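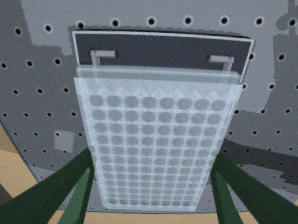
Starting Seeds and Sorting Small Things: Tips from My Kitchen Table

Home | Kitchen | Laundry | Garden Shed | Workshop | Ask Isla

Posted by Isla Buchanan, 2025-08-19

My kitchen table has two jobs this time of year. In the morning it's for breakfast, and after that it belongs to seed envelopes, beads, loose screws and whatever else has been living in the bottom of a drawer since last November. I've been putting things into little compartments for most of my life (my grandmother kept her buttons in a muffin tin, and I still have the tin!), and a few habits have stuck.

Saving seeds

Let the heads dry right on the stalk if the weather gives you a chance. Then shake them into a wide bowl, never a narrow one, and blow very gently across the top to lift the chaff. Do it outdoors. I did poppies at the sink one year and was still finding them behind the toaster at Christmas.

Spread the cleaned seed on a plain dinner plate for 5 days, out of the sun. Skip paper towels, as tomato seeds will glue themselves down and you'll be picking fluff off them all evening. Once they're dry, put them in paper envelopes and write the name on the envelope before you fill it. A pen pressed over a lump of beans goes right through the paper.

Trays with lots of little wells

Anything with a grid of small cups is worth keeping. Ice cube trays suit screws and picture hooks, egg cartons are fine for bulbs and big beans, and the very fine trays are lovely for beads or for seed you want to look over one at a time. Work from one corner and go row by row, and keep a slip of paper beside you with the same grid drawn on it. If you get called to the phone you'll know where you were.

To empty a fine tray, lay a sheet of baking paper over it, turn the whole thing upside down, and tap. Fold the paper into a chute and pour.

Washing them

Warm water, a drop of dish soap, and an old soft toothbrush. For cloudy plastic I mix 200 ml of white vinegar into a basin of water and leave the tray in it while I do something else. Hot water warps thin plastic, so keep it to what your hands can stand. Drain upside down on a rack.

Sticky drawers

My neighbor Jannik Hinrichs rubs the runners with the stub of a plain candle, and I've done the same ever since he fixed my big dresser. Pull the drawer all the way out, wipe off the dust, rub, and slide it in and out a few times. It lasts me a year or so, longer in the dry rooms.

Write in if you do any of this differently, I do read every letter, though I'm slow to answer when the plums are in.

Contact Isla | © Pratar Home Pages | Back to top

Recent tips
- Getting candle wax out of a tablecloth
- 4 ways to use up stale bread
- Sharpening garden shears at home
- What to do with a squeaky stair
- Plum butter without scorching the pot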